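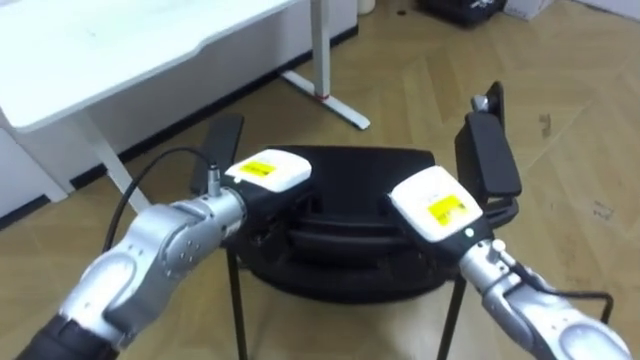
Seden office workers to get new seating rules from March

Trodari will change the way it buys and looks after office seating at its Seden and Jondmont sites, after a staff survey found that many people were using chairs that did not fit them.

The survey went to everyone who works at a desk and drew 436 replies. Back and neck discomfort was the most common complaint, followed by seats that sink during the day and armrests that will not go under the desk.

Under the new rules, anyone who spends most of the day at a desk can ask for a seating check. The check takes place at the person's own desk and covers seat height, back support and the distance to the screen. If a chair cannot be adjusted to fit, it will be swapped for another model.

"People had been putting up with it," said Jhosep Ospina, who ran the survey. "A few had brought cushions from home. One group had been trading the same good chair back and forth between shifts."

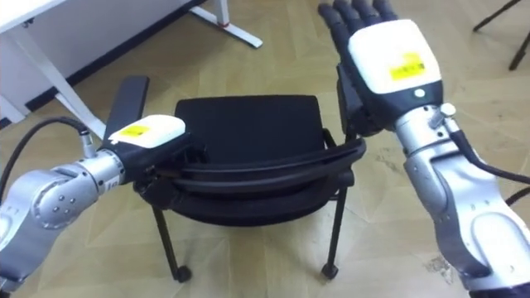 Workplace Services – Seden Office

The company has roughly 2,000 office chairs across the two sites, bought over many years and from different suppliers. Until now each department ordered its own, and there was no shared record of when a chair was purchased or repaired.

From March, all orders will go through Workplace Services. Chairs will carry a number inside the seat base, and repairs will be logged against it. Departments will keep their current seating budgets until the end of the year – after that the money moves to a single account.

The first 1,000 chairs to be checked are on the lower floors at Seden, where the survey complaints were heaviest. Jondmont will follow in the summer. Meeting rooms and the Edwards building will be done last, and stacking chairs are not part of the program.

Chairs that are still sound but no longer wanted will be offered to staff before they go to anyone else. A list will be posted on the notice board outside the Seden mail room, and there is a limit of one chair per person. Broken chairs will be stripped for casters and gas lifts. 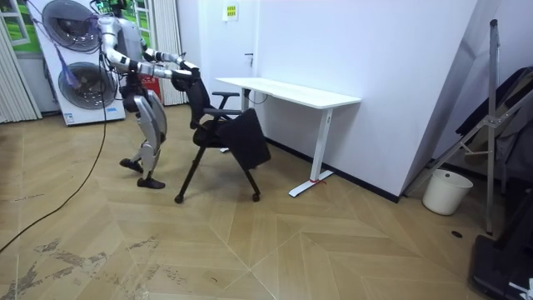
A black office chair on herringbone flooring.

Ospina said staff should not wait for their floor's turn if a chair is causing pain. Requests marked urgent will be handled within the week.

Request forms are available at the Workplace Services desk, which is open from 8:30 a.m. to 4 p.m. Managers can also send in one form for a whole team, as long as each person's desk number is on it.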